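Unit 7: Equipment registers and asset labelling
Records and Stores Practice, Clistuvport
Lecturer: Myung-ja Hyun
Revised 2nd November

Read before the tutorial. Bring your draft register from Unit 6, printed or on a laptop. The Warkex case file is in the course folder and will be used again in Unit 8.

7.1 What a register records

An equipment register is a list of items an organisation is responsible for, with enough detail to identify each item and establish where it should be. It is separate from the ledger. The ledger records cost, depreciation and disposal value. The register records the physical object. The two are joined by the asset number, and most reconciliation faults can be traced to that join.

Minimum fields for this course:

Asset number
Short description (noun first: "Cabinet, filing, four-drawer")
Maker and serial number, if marked
Home location
Custodian (a position title, never a personal name)
Date entered
Status (in service, on loan, under repair, awaiting disposal, disposed)

Optional fields such as warranty expiry, calibration date and supplier may be added where someone has been assigned to maintain them. An optional field left blank in most rows should be removed at the next revision.

7.2 Numbering

Numbers should carry no meaning. A number that encodes a building, a department or a year of purchase becomes wrong when the item moves or the department is renamed, and the label then contradicts the record. Issue numbers in sequence, pad them to a fixed length and do not reuse them after disposal.

A check digit is recommended where numbers will be keyed by hand. It detects most single-digit errors and, depending on the scheme, most transpositions. The modulus 11 method is worked through in the Unit 3 notes and is not repeated.

Parent and child items need a rule. A desktop computer and its monitor may be entered as one asset or two. The test used in this course is separability: if the part can be moved to another location and remain useful, it takes its own number. Power leads, brackets, trays and fixed covers do not. Where a maker's label on a component already carries a barcode, that barcode is recorded in the serial field and is not adopted as the asset number.

7.3 Label stock

Paper labels are suitable for files, boxes and shelving in dry rooms. Polyester stock with a permanent acrylic adhesive is the usual choice for office and workshop equipment. Anodised metal plates, riveted or bonded, are used outdoors and wherever solvents are handled. Destructible vinyl breaks up on removal and is used for items at risk of theft.

Adhesion depends on the surface as much as the adhesive. Powder coat, textured plastic and oiled metal all reduce it. Clean with isopropyl alcohol, allow to dry, apply with firm pressure and leave for a day before testing. Silicone-based polishes should be kept away from any surface that is to be labelled.

7.4 Placement

Four rules apply, in this order of priority.

First, a label must be readable without moving the item or lifting a cover. Second, it must not obscure a maker's plate, a safety notice or a ventilation slot. Third, it should be in the same relative position on every item of the same type, so that the person checking does not have to search. Fourth, it should sit on the part that would be kept if the item were repaired. A label on a replaceable door or cap leaves with it.

On curved surfaces, run the bars of a linear code around the curve like the rungs of a ladder, so that each scan line travels along the axis of the cylinder. A linear code wrapped the other way may not read past a certain curvature. For small diameters use a two-dimensional code or find a flat area. In the illustration, compare the small white barcode label on the light-blue cap with the red-and-white label near the top of the white column, and note which part each is attached to.
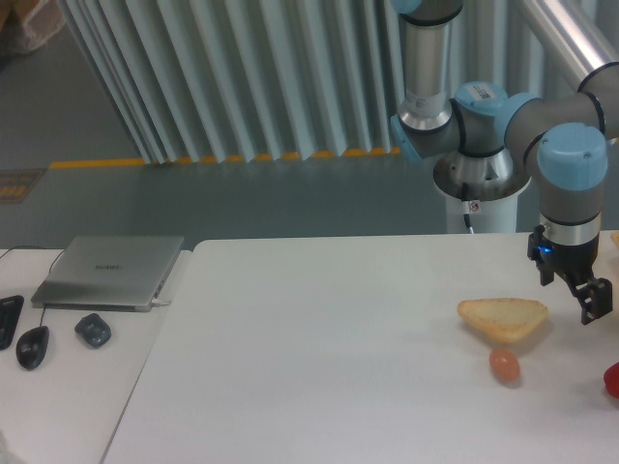 7.5 Stocktake procedure

A stocktake compares the register with the floor in both directions. Register-to-floor checking starts from a record and looks for the item. It finds losses. Floor-to-register checking starts from an item and looks for the record. It finds omissions. A full stocktake requires both, and a sample stocktake must state which was used.

Step 1. Freeze the register. Movements made during the count are logged on a separate sheet and posted afterwards.
Step 2. Divide the site into areas with clear boundaries. Corridors, landings and vehicles are areas.
Step 3. Scan every labelled item in the area. List unlabelled items by description and serial number.
Step 4. Repeat the area with a second person where the value is high or the first count shows an exception rate above the agreed limit.
Step 5. Classify each exception as missing, misplaced, unrecorded, mislabelled or duplicated.
Step 6. Resolve exceptions before unfreezing. Write-offs need a signature from outside the counting team.

7.6 Case: Warkex

Warkex ran a tool-hire depot with a register of 1,823 items kept in a spreadsheet. Numbers were prefixed with a depot code. When the Lelter branch closed in July, its stock was transferred and the prefix was changed in the spreadsheet but not on the labels. The next stocktake reported every transferred item twice: once as missing under the new number and once as unrecorded under the old one.

Chae-won Woo, then stores supervisor, restored the original numbers and moved the depot code to the location field. A floor-to-register sample of 100 items was drawn afterwards and produced 3 exceptions, all of them mislabelled. The relabelling proposed by the auditor – 15 working days in the quotation – was not carried out.

7.7 Tutorial preparation

Take one page of your draft register and mark every field that would become wrong if the item moved to another room.

Write a separability ruling for a laptop and dock, a ladder with a detachable stabiliser, and a projector in a ceiling mount.

Read the Jin loan policy (course folder, item 4) and mark the point at which custody passes to the borrower. The wording changes between clauses 2 and 6, and both versions will be discussed.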